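Satton robot simulator at the Renham open day: my review

Posted Tuesday, October 11, 2022

I'd gone along to Renham mainly for the free lunch, I admit, but I ended up spending most of the afternoon at the Hasia stand having a go with Satton, their simulator for robot arms. You get a chair, a screen, a gamepad and a very patient man called Keyvan Kiani who lets you make your own mistakes before he leans over. I had three turns and would have had more if the queue behind me hadn't started sighing.

The task was a pale grey ring, a bit like a doughnut somebody has sat on, and you work from a close-up view looking past the gripper's fingers. Judging how far away the ring is with nothing but plain blue-grey behind it is much harder than I expected! I kept wanting a floor, or a shadow, or anything at all to measure against. 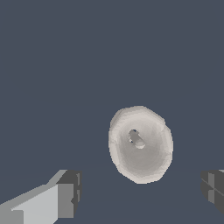
Zwane commented that the depth thing gets easier after a few evenings, and that switching on the grid in the settings helps far more than buying a better controller, which is fair enough, though the grid was switched off on the open day machines and I never thought to ask for it.

What I liked: it's quick. The arm goes where you push it with no lag that I could feel, and resetting is one button (I wore that button out). There's a second view, set further back, so you can see how the joints are bending, and once I'd got used to flicking between the two my steering improved no end.

What I liked less: the menus are tiny and grey on grey, and the edges of everything look jagged, a bit like an old console game. The help pages assume you already know your wrist from your elbow, robotically speaking. I'd also have loved some sound, even just a click when the fingers shut.
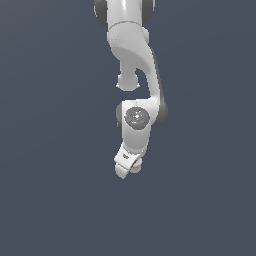

The arm in the wider view, gripper empty.

Price on the day was £200 for the home version and £500 for clubs, and there's an 11-day trial if you leave your email. I left mine and I'm downloading it tonight.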